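Cell notebook, Clilley bench
22 January 2021
Bethel Assefa

Spent most of today on the house rules for the picking cell, and I'm putting the whole lot down here so that whoever is on next doesn't have to come and find me (though you're always welcome to, and there's usually tea). The old sheet dates from December and had grown to three pages of crossings-out, so I've started fresh. Please argue with any of it in the margin.

1. Cables before anything else

Before the first motion, stand at the bin and follow every line with your eyes from the arm down to the tool. The loop at the wrist wants to be wide enough that the last joint can turn both ways without pulling, but still small enough that it won't sweep the bin wall when the tool goes low. If a tape wrap has slid along, put on a new one -- don't push the old one back. I did exactly that last month and was sorry by lunch.

Same goes for the pendants. They can live on the carpet behind the bin, screen up, with the leads lying slack. No lead goes over the wall and into the bin, ever.

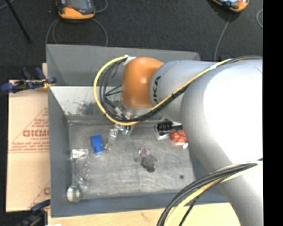 2. The bin and what goes in it

The bin stays clamped to the table. Give each clamp a good firm wiggle at the start of a run and again after any bump, even a small one, and write the bump down. Scratches on the floor are fine and we don't log them.

For objects, I'd like us to keep a proper mix: soft things, shiny things, clear packaging, something round. Clear plastic is the one everybody is tempted to leave out on a bad day, and I do understand, but a run without it tells us very little. Scatter by hand, no arranging, and let things rest against the walls if that's where they land.

3. Counting picks

A full run is 1,000 attempts. Lencho settings get checked every 200, at reduced speed, with the pendant in your hand and your other hand out of the bin. An attempt counts once the tool has gone down, whether or not anything comes up with it. The Drostura log stands at 1,848 as of this afternoon, and I've marked attempt 399 as void (I reached in without stopping the arm first, which is rule one on the old sheet, so a red face for me).

4. Still open

Ask Visteck whether their reach-in guidance covers the open side of the table. Decide who signs off a change of tool. Find the label maker!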